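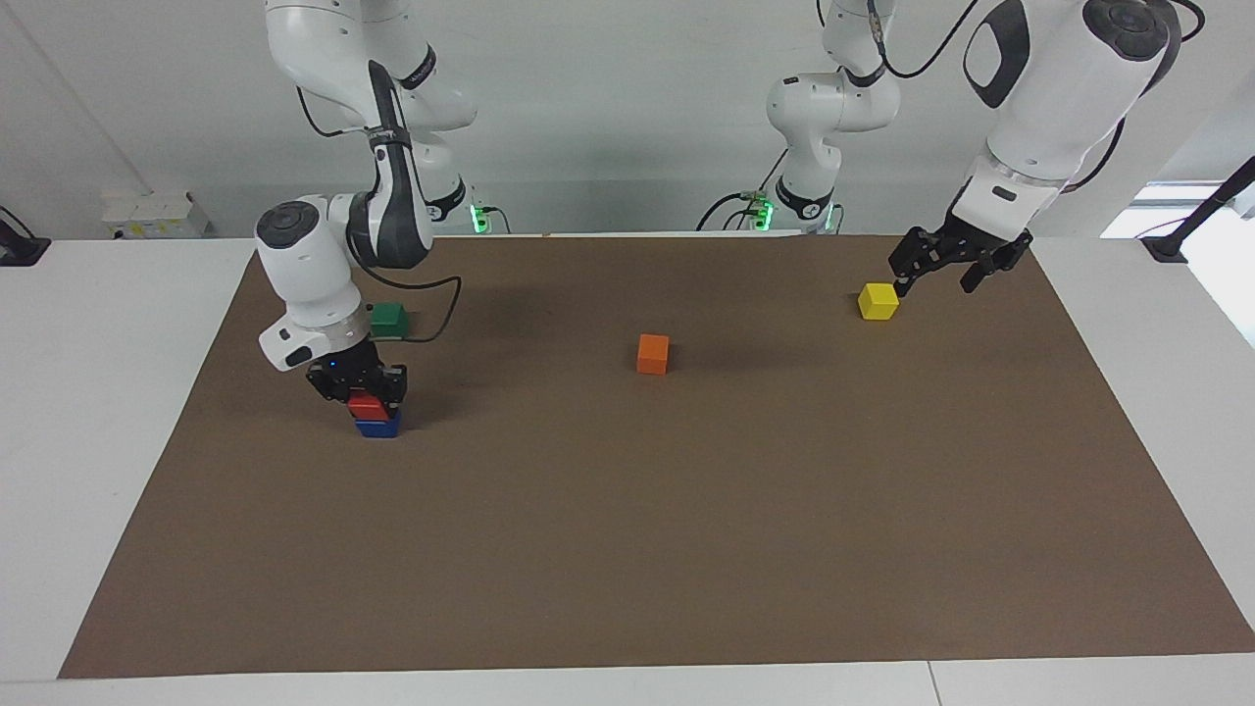 ブンホルム杯決勝、買い目をどう組むか

4月10日、ブンホルム杯の決勝が行われる。カードはドラキス対コスター。リーグ戦の順位でいえば1位と4位の顔合わせだが、オッズの開きはそこまで大きくない。締め切り前の数字でドラキスの勝ちが1.7倍、コスターの勝ちが4.6倍、90分引き分けが3.5倍。この並びをどう読むかで、当日の買い方はかなり変わってくる。

まずドラキスから見ていく。今季の強さは守備にある。準決勝のフヴブリッジ戦でも、前半の早い時間にセットプレーで先制したあとは無理に追加点を取りにいかず、最終ラインを低めに保ったまま1対0で終わらせた。見ていて面白い試合ではなかったが、カップ戦の勝ち方としては手堅い。センターバックの2人は開幕から組み合わせが変わっておらず、後方からの声の掛け方も落ち着いている。

気になるのは右サイドだ。準決勝の後半に右サイドバックが太ももを押さえて退き、その後の練習も別メニューが続いている。代わりに入る若手は攻め上がりが持ち味で、背後のスペースは空きやすい。コスターの左ウイングは今大会のチーム最多得点者であり、ここは当然狙ってくるだろう。

そのコスターは、勝ち上がり方がまるで違う。準々決勝は延長、準決勝はPK戦。どちらも先に失点してから追いついた。リーグ戦でも前半に失点する試合が多く、立ち上がりの悪さは最後まで直らなかった。一方で、後半30分を過ぎてからの得点はリーグで最も多い。控えの攻撃陣が厚く、監督が交代枠をためらわずに使うからだ。

戦術分析を本業とするリマ・ハラフは、コスターの交代の時間帯に注目している。

「後半15分を過ぎると前線を入れ替えて、そこから圧力のかけ方が変わります。ドラキスが1点リードで迎えた場合、最後の20分は自陣に押し込まれる展開を想定しておくべきです」

ハラフの予想は90分で1対1。延長に入れば、控えの差でコスターがやや有利とみる。

反対の見方をするのが、長くこの大会の予想欄を担当してきたルー・シューフェンだ。彼女が重視するのは会場である。決勝が開かれるブンホルムの競技場はピッチの幅が狭く、サイドを使うチームには窮屈になる。この春に芝を張り替えたばかりで、球足もまだ遅い。

「コスターの左は怖いですよ。でも、あの幅だとドラキスは中盤の選手を1人寄せるだけで蓋ができます。私は2対0でいきます」

筆者の考えはルーに近いが、1.7倍の単勝を厚く買う気にはなれない。右サイドの不安を考えると、この倍率は少し安い。狙うなら総得点のほうだろう。両チームの今季の対戦は2試合で、スコアは1対0と0対0。決勝という舞台で、どちらも早い時間から前がかりになるとは考えにくい。総得点2.5未満は1.8倍ついており、本線はこちらに置く。

次に前半の結果。コスターの立ち上がりの悪さとドラキスのセットプレーの強さを合わせると、「前半ドラキスリード」の2.6倍は悪くない。ドラキスは左利きのキッカーが蹴る右からのコーナーで、ニアに1人走らせて中央を空ける形を繰り返している。コスターはゾーンで守るため、準決勝でも同じような場所から失点した。

穴で少しだけ押さえるなら、正確なスコアの1対1で6倍。ハラフの読みどおりに進んだ場合の保険になる。得点者の賭けは、先発が発表されるまで待ったほうがいい。とくにコスターの左ウイングは、ベンチから出る可能性も残っている。

予算の配分も書いておく。筆者は1試合の上限を3075円と決めている。半端な額なのは、リーグ戦最終節を終えた時点で残っていた分をそのまま充てるためだ。このうち2000円を総得点2.5未満、875円を前半ドラキスリード、残りの200円を1対1に回す。

延長戦の扱いには注意してほしい。勝敗、総得点、正確なスコアはいずれも90分と追加時間までの結果が対象で、延長の得点は入らない。優勝チームを当てる賭けは別に売られており、こちらは延長とPK戦の結果まで含む。コスターの優勝は3.4倍で、PK戦に持ち込まれると読む人にはこちらのほうが合う。

なお、先発は試合開始の1時間前に発表される。ドラキスの右サイドバックが間に合っていれば、1.7倍はもう少し下がるはずだ。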